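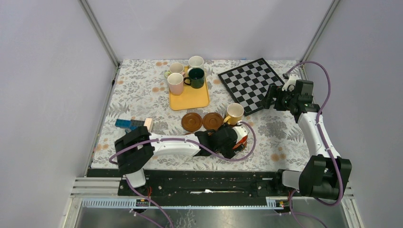

Doors at 10, and by half past the back bay at Hesbridge was three deep. Caught Bernadette Besson between groups. She runs the open day for Uvach, had a cold, had 4 minutes, gave me 20.

First thing, the mugs. Why mugs?

"Everybody's got a mug," she said. "You show people a bracket, they nod. You show them a mug and they've got opinions. Which way the handle goes. Whether you'd stack it like that at home."

She's been on the two-arm table for Curnau since December. Before that, packing lines, mostly fruit. Doesn't miss it. "Cold sheds. Fruit bruises and then you get the phone call."

The tablecloth was her idea, over some grumbling. Plain tops look tidy but she wanted something you'd see in a kitchen, leaves and dots and all. "My colour choice too. Blame me for that."

Asked what visitors want to know. Jobs, she said, straight away. Then price. Then whether it can do the dishes. A bloke next to me asked exactly that while she was still talking and she laughed so hard she had to find a tissue.

On jobs she was careful. "I'm not going to stand here and tell a room full of people it makes no difference to anyone. I'd want to know what work it is, and who's doing it now, and ask them." On price she wouldnt budge. Cheng handles that, apparently, and Cheng was at lunch.
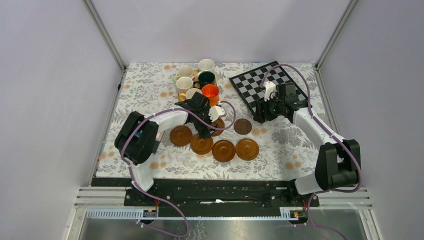 *Mugs in the tray, chessboard off to the right. Both arms over the table, Hesbridge open day.*

The handles are the hard bit, she reckons, along with anything shiny. The saucers she called "little brutes". They sit low, there's not much rim to get hold of, and she has a spare box of them under her desk.

And the chessboard? Does it play? "Everyone asks. No. I can't either."

They'd had 1,665 through the gate last year and she was hoping for more. School groups after lunch, 23 kids in the first one, so she was off to find her voice again and more tisues. Next open day isn't set. She said to ring the Uvach front desk, not her.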